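Setting up the Trokby two-arm kit for folding cloths

The Trokby comes from Prultholm in two boxes, one per arm, with a leaflet that covers the first arm nicely and then loses interest. These notes start where it stops. Allow an afternoon, and clear more table than you think you need.

1. Clamp both arms down before plugging anything in. The kit wants 56 cm between the bases. Less than that and they argue over the middle; more and neither can reach it.

2. Power the left arm first and wait for its servos to settle. Then do the right. Switching both on together trips the supply, a feature missing from the brochure.

3. Fit the fingers. Each takes 8 screws, and the bag holds 12, so don't go looking for the holes you missed.

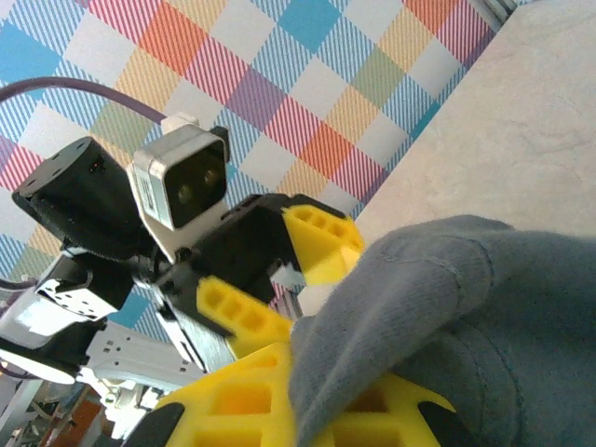
Cable routing is where most of my first evening went. The Ditholm software will happily plan a move that wraps a lead round an elbow, then report a camera fault. Leave slack. The purple lead arcs over to the white connector on top of the depth camera, and that sort of curve is what you want when the wrist turns. Swing each joint by hand to its limit and watch the plug.

4. Run the camera check from the Wattanapong menu (no, I don't know why it's called that either). If the picture is tilted, leave it alone. The software knows where the wrist is.

5. Start with something soft and forgiving, such as a knit cloth. Set grip force to 12 and speed to the lowest notch. At 100 the arms are very quick and fold nothing.

6. Save the profile before you close the window. It doesn't ask.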